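换了一柜子盘子

2020年7月13日

厨房的柜门又关不上了。这回卡住它的是一只鱼形长盘，尾巴翘在外面，我推了三次，它就在里面吱嘎吱嘎地蹭别的盘子，听得我后槽牙发酸。我把锅里的火关了，蹲下来，把整个柜子掏空，盘子碗碟一摞一摞摆到地上，摆到后来连脚都没地方放。那天的晚饭最后是站着吃的，泡面，连碗都省了，直接用锅。

所以这篇就写盘子。不爱看锅碗瓢盆的朋友可以先撤了，我预感自己会很啰嗦。

先交代一下，我家的盘子是怎么攒成这样的。一部分是我妈给的，她每次搬家都要“精简”，精简下来的东西就全到了我这儿，有金边的，有牡丹花的，还有一只印着福字的大汤盘，边上磕掉一小块，她说不影响用，你拿着。一部分是超市满额换购的，那时候刚租房，觉得白送的都好，换了一堆浅蓝色的小碟子回来，薄得像纸，放进微波炉转一圈，烫得抓不住，里面的菜还是凉的。再有就是旅行时脑子一热买的。脑子一热这一类最难处理，每一只都有故事，每一只都不好用。

比如那只鱼盘。前几年五月去海边玩，在一条卖陶器的小街上看见它，深青色的釉，鱼鳞一片一片刻出来，尾巴还微微往上翘，好看得不得了！我用两件毛衣裹着它坐了一路火车，到家第二天就蒸了条鲈鱼。结果鱼比盘子长，蒸锅比盘子短，鱼鳞的缝里全是豉油，拿牙刷刷了半天。从那以后它只在过年的时候出来装过橘子。

跟我同住过一阵的Kristine Espiritu当时就看不下去。她做饭快，洗碗也快，最恨凹凸不平的东西。她有个说法我一直记得，她说买盘子的时候别想着它装什么，想想你洗它的时候是什么表情。我那时候觉得她煞风景，现在每次拿牙刷刷鱼鳞就想给她发消息道歉。（发过一次，她回了我一个翻白眼的表情。）

掏空柜子的那个晚上，我坐在地板上给它们分堆。第一堆是最近一个月用过的，第二堆是想不起来上次什么时候用的，第三堆是舍不得的。分完一看，第一堆小得可怜，翻来覆去就是那几只，一只边上有划痕的白平盘，一只深一点的汤盘，还有两只装饺子醋的小碟子。第三堆呢，高得像要塌。

我当时心里是有点委屈的，我这么喜欢盘子的一个人，天天用的居然是里面最没长相的几只。

后来想想也不奇怪。平时下班回来都几点了，炒个青菜，煎个蛋，番茄炒一炒，谁还会去搬压在最底下的牡丹花金边盘呢？金边还不能进微波炉，我妈给我的时候没说，我是看见里面噼里啪啦冒火星才知道的，吓得把插头都拔了。顺手最重要，放在最上面的那只就是最好的那只。

第二天我把分堆的照片发到群里，问有没有人要。群是以前在Stovilier上班时候的饭搭子群，如今各奔东西，平时主要用来晒菜。Lavanya Pillai第一个跳出来，说福字大汤盘给她留着，磕掉一块没关系，她要拿来垫花盆。我心想我妈听了不知道作何感想。Senthil Menon要了那套浅蓝色的薄碟子，说他养的猫吃饭讲究，一顿要换一只。鱼盘没人要，大家都夸好看，夸完就没声了。我太懂了，我也是这么夸的。

腾出来的地方，我决定认认真真买几只天天能用的。

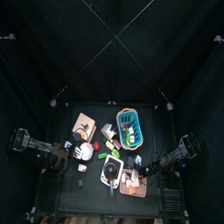

买盘子最让我纠结的是颜色，比尺寸、比价钱都纠结。网上那些餐桌照太会骗人了，灰的、墨绿的、焦糖色的，每种都让人觉得买回来自己就会煎牛排。我对着屏幕来来回回看了好几个晚上，购物车里加了删、删了加，最后还是绕回了最普通的那种，圆的，白的。黑桌面配一只圆圆的白盘子，什么花样都不用，眼睛自己就落到盘子上去了，这种对比我百看不厌。我家的餐桌是浅木色的，没有这么利落，我就去买了块深色的桌布铺上，效果还真不错，连一盘拍黄瓜看着都精神了点！缺点是深色桌布特别显面粉，包饺子那天像下过雪。

颜色定了就该选边。这里面的讲究我是问了Rajeshwari Naidu才知道的，她在Landeg卖过餐具，讲起盘子来滔滔不绝，我们俩打了好长一通电话，手机都打烫了。她让我先想明白自己吃的东西有没有汤。我说有啊，中国菜哪有不带汁的，番茄炒蛋最后那口汁拌饭是灵魂。她就说那你别买全平的，平盘是给干的东西用的，你要买边上有一圈立起来的，她比划了半天，隔着电话我也看不见，反正意思就是浅浅的像个没长大的碗。

我还问她宽边的好不好，就是餐厅里那种，中间一小块地方放菜，外面一大圈空着，很高级的样子。她笑了，说宽边的盘子占柜子，而且你会一直觉得自己没吃饱。这话太实在了，我当场把收藏夹里的宽边盘都删了。

还有一条是她教我的，摸盘底。盘子翻过来，底下那一圈没上釉的地方，好的磨得滑溜溜，差的像砂纸，叠在一起的时候就把下面那只的盘面划花了。我赶紧去摸我那只有划痕的白平盘，再摸摸原来压在它上面的那只牡丹花，果然，粗得能磨指甲。多年悬案就这么破了，我一直以为是我吃煎蛋的时候刀叉用得太狠呢。

于是我就不肯在网上买了，非要去店里摸。戴着口罩去的，进门先喷酒精，喷完手上滑滑的，摸什么都像好釉，只好站在那里甩手，甩干了再摸。店员大概没见过这么买盘子的，跟在我后面，想问又没问。我把每一只都翻过来摸一遍，再拿起来掂掂，还用指节敲一敲听个响。敲是跟我外婆学的，她挑什么都敲，西瓜敲，砂锅敲，连别人家的门板都敲。声音脆的就是好的，闷的说不定有暗裂，到底准不准我也不知道，敲着很有气势就是了。

最后选中的是Asero的一套，四只一样大的，浅碗似的圆盘，盘底磨得很细，边缘微微往外翻一点，端的时候手指正好有地方搭。188块，比我预算高，我在收银台前面犹豫了一会儿，又回头看了一眼旁边打折的那些，最后还是付了。想想那条鱼盘当年花的钱，我就不好意思嫌贵了。

回家路上很重，纸袋的提手勒得手指发白，到楼下又碰上电梯检修，我就抱着四只盘子爬楼梯，一层一歇。进门第一件事是洗盘子，洗完擦干叠好放进柜子里，然后关门。

啪嗒一声，关上了！我又打开关了一次，就为了听那个声音。

用了一阵子，来说说感受吧。

好的地方先说。叠得整齐这件事给我的快乐超出预料，一样大小的盘子摞在一起，拿上面那只不用担心下面的滑出来，单手就能拿。以前做饭做到一半要换盘子，我得先把锅端开，两只手去柜子里刨，刨出来菜也老了。另外就是汁。番茄炒蛋的汁终于老老实实待在盘子里了，以前用平盘，端上桌的路上总要洒一点，桌布、地板、拖鞋，哪儿都有过。

再就是剩菜变好看了。这个我没法解释，同样一盘昨天的土豆丝，倒在新盘子里拨一拨，撒点葱花，就觉得还能再吃一顿。我给Padmavathi Unnithan看照片，她问我是不是换了菜谱，我说没有，换了盘子。她不信，让我把做法写给她，我写了，就是土豆切丝过水下锅炒，她说看起来不像啊。

她自己倒是另一派，家里几乎不用瓷的，全是不锈钢的大圆盘，边沿高高的，里面摆几个小钢碗，饭在中间，各种豆子和酱菜围一圈。我去她家蹭过饭，坐在地毯上吃的，钢盘放在腿边，勺子碰上去叮叮当当的，很热闹。她说她小时候把盘子从楼梯上滚下来玩，一直滚到院子里，捡起来冲冲还能用。我听得羡慕极了，我小时候打碎一只调羹都要先藏到沙发底下，再想半天怎么开口。

不好的地方也有。白盘子会黄，尤其是咖喱，吃完不马上洗，黄印子就赖在那儿不走了。我试过用小苏打，和一点水抹上去，放一会儿再擦，去得七七八八，剩下的要多洗几回才淡下去。晒太阳据说也管用，我就把盘子靠在阳台栏杆里面的墙根晒，楼上阿姨探头问我在晒什么，我说盘子，她说哦，然后第二天我看见她家也晒了一排。

还有就是重。到底是厚瓷的，四只一起端手腕会酸，洗的时候满手泡沫更是不敢分心。我现在洗盘子都不听播客了，有一次听到凶手快揭晓的地方手一滑，盘子在水池里转了一圈，还好没事，我站在那里心跳了好久，凶手是谁也没听见，又倒回去重听。

至于舍不得的那一堆，我没有全送走。牡丹花金边盘留了一只，放在玄关装钥匙和零钱，钥匙扔进去哗啦一声，很有回家的感觉，我妈视频的时候看见了，挺满意，说你看我说有用吧。我没跟她提微波炉的事。福字汤盘已经在Lavanya家的绿萝底下了，她给我发了照片，福字刚好被花盆挡住一半，剩下半边她说像在眨眼睛。

鱼盘还在。我给它找了个新位置，竖在书架上，靠着一排菜谱，尾巴朝上翘着，谁来了都先夸它。它不装鱼了，也不装橘子了，我一个月拿布擦它一回，擦鱼鳞缝里的灰，用的还是那把牙刷。

对了，有朋友问我旧盘子怎么寄。我给Senthil寄那套薄碟子的时候走了弯路，最开始是一只一只平着叠，中间垫报纸，箱子晃一晃就听见里面响，心里直发毛。后来拆开重包，每只单独裹两层，像放唱片那样立着排，四周用旧T恤塞紧，再晃就没声了。寄到Tralten那边走了三天，一只没碎。他的猫现在吃饭用，据说对浅蓝色没有意见，但是喜欢把碟子推到墙角再吃，所以厨房里早上总有一阵刺啦刺啦的声音。

下次想写写锅。我家锅盖的问题比盘子还严重，有一个盖子我到现在也没找到它是哪口锅的，每口都试过，不是大一圈就是小一圈。如果你家正好有一口锅没盖子，请留言告诉我它的直径，我拿尺子量量看。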